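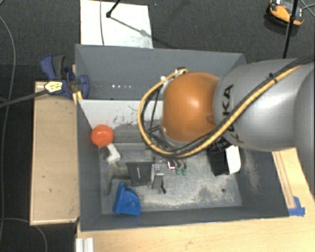 4. Setting up your Lallex storage boiler timer

You have reached section 4, so the cover is back on and the fitter has left with your best pencil. The timer now needs to be told what time it is, what day it thinks it is, and when you like to be warm. Allow 16 minutes. The box says six, but the box was written by Sales.

Before you start

Have the four-digit card from the inside of the manual's back cover. If the card is missing, the code is probably still 0000, and you may draw your own conclusions about the security of your hot water.

CAUTION: Do not open the grey terminal cover to set the timer. Everything in this section is done from the front panel. Terminals are dealt with in section 2, by somebody qualified.

4.1 Setting the clock

1. Press and hold SET until the display flashes. It will flash 12:00, as all clocks do when left to themselves.
2. Use the up and down buttons to set the hour, then press SET once.
3. Set the minutes in the same way.
4. Press SET twice to store. One press takes you back to the hours, where you will have the chance to do it all again.

Note: The timer does not know about British Summer Time and has shown no interest in learning. Change it by hand in March and October. The SUMMER button shifts the holiday programme and has nothing to do with the clock.

4.2 Heating periods

The timer holds up to 6 heating periods a day. Most households use two. Periods may not overlap; if you try, the later one wins and the earlier one is deleted without a word.

1. Press PROG. The display shows P1.
2. Set the ON time and press SET.
3. Set the OFF time and press SET.
4. Press PROG for P2, or wait and the timer will return to the clock by itself.

To clear a period, set ON and OFF to the same time. Pressing CLEAR clears everything, including the clock. See 4.1.

4.3 Water temperature

The tank leaves the factory set to 60 degrees. To change it, hold the up button until the tank symbol appears, choose a figure, and press SET. The highest setting is 71.

CAUTION: Water at the highest setting will scald in about the time it takes to say so. Where there are children or older people in the house, have a mixing valve fitted at the taps.

Note: Any setting below 60 brings up the letter H. The tank will then heat itself to 60 once a week, usually at night. The ticking you hear is normal. Do not switch this off.

4.4 Going away

1. Press HOLIDAY.
2. Enter the number of hours, not days. A weekend is 48.
3. Press SET. A small suitcase appears.

To come home early, press HOLIDAY again. The suitcase goes out and the normal programme resumes at the next ON time. If you want a bath before then, press BOOST for one hour of heating.

4.5 If the display is blank

Check the switch on the wall. Then check the other switch on the wall, usually behind the towels. If both are on and the display stays blank, turn to section 7.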